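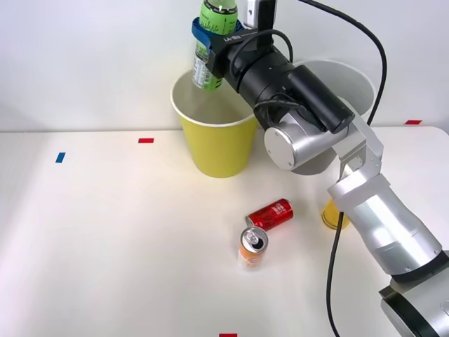
The sorting task partway through an episode: green bottle over the yellow bucket, two cans and a second bucket still to deal with.

Teaching the arm to sort bottles and cans by remote control

Part of the Jukley bench guides. You should already have the arm homed and the leader handles paired. If you haven't, go do that first. The rest of this page will only annoy you.

The task sounds like something you could give a bored nephew. Pick up a drink container, put it in the correct bucket, repeat until the table is clear. You will drive the arm through it by hand a few hundred times, and the policy will learn from your driving, including the parts of your driving you would prefer it forgot.

What you need

Two buckets of different colors, an assortment of bottles and cans, colored tape, and an afternoon you weren't emotionally attached to. Empty containers are kinder to the table. We use a plain white one against a plain white wall, which photographs like a dentist's office and makes life easy for the camera.

Step 1. Write the rule down

Decide what goes where before you touch the handles. Ours is bottles in yellow, cans in gray. Write it on paper and stick it next to your screen. At the Gistavport bench we skipped this, and two operators spent a morning recording opposite rules with great confidence. The model trained on both sets and learned to hover.

Step 2. Tape the table

Put small pieces of tape where you want the edges of the working area, and check that they show up in the camera view. Buckets go toward the back, containers in front of them. After a break, compare the live view with your reference still before you record anything. Somebody will have moved the table. They will say they didn't.

Step 3. Set out the containers

Mix the poses. Stand one can up, lay another on its side, turn the labels any way they fall. If every can in your recordings stands at attention, the policy will treat a fallen one as furniture. Leave a couple of them close together now and then, too, so that it has to learn to pick one without bulldozing the other.

Step 4. Drive one pick

Start recording with the arm at rest. Then:

Move over the container and stop. A short pause here is fine. A long one teaches the robot to think about its life.

Open the fingers wider than seems necessary, go down, and close on the body of the bottle. Grabbing the neck looks elegant and swings like a church bell.

Lift straight up until the bottom clears the bucket rim, then travel. If you cut the corner you will clip the rim, the bucket will move, and the tape will become decorative.

Lower the end of the bottle just inside the opening before you let go. A slight tilt is no problem. Dropping from a height saves you half a second and costs you a bounce, and bounces have a way of ending under the bench.

Open, come straight up, go on to the next one.

Watch the forearm while you do this. Everyone stares at the fingers, and meanwhile the elbow end is sweeping low across the right side of the table, where it can take out anything you parked there. Same goes for the cables. If a loop starts to tighten as you turn the wrist, back out the way you came and end the episode.

Step 5. Keep or bin

Mark each episode as soon as it ends. You will not remember it later. Keep the ones where you fumbled and recovered smoothly, as the policy will be fumbling too and could use the pointers. Bin anything where a hand came in to help, where the buckets shifted, or where you sneezed.

Reset the table, change the layout, go again. We stop at 40 episodes per sitting. Past that, the driving gets lazy in a way you can't feel but can certainly see on playback.

Step 6. Train and look

Don't train on your first sitting. At 400 kept episodes you have enough for a first run that means something. Our current set, stored under the name Fellasness for reasons lost to a long evening, holds 2,375 recordings, of which 1,224 survived review. Yes, that is barely more than half. The early ones were mostly us learning to drive.

When you test, start with layouts close to what you recorded and get stranger slowly.

Common complaints

It goes to the right bucket and won't let go. Check your recordings for a long wait before release. You probably did that.

It ignores cans lying down. See Step 3, which you skimmed.

It puts everything in yellow. Count how many of your episodes are bottles.

It closes on air next to the can. The camera has moved. Go back to Step 2 and be suspicious of your coworkers.

The next guide in the series covers swapping the two buckets between episodes. Get this one working first.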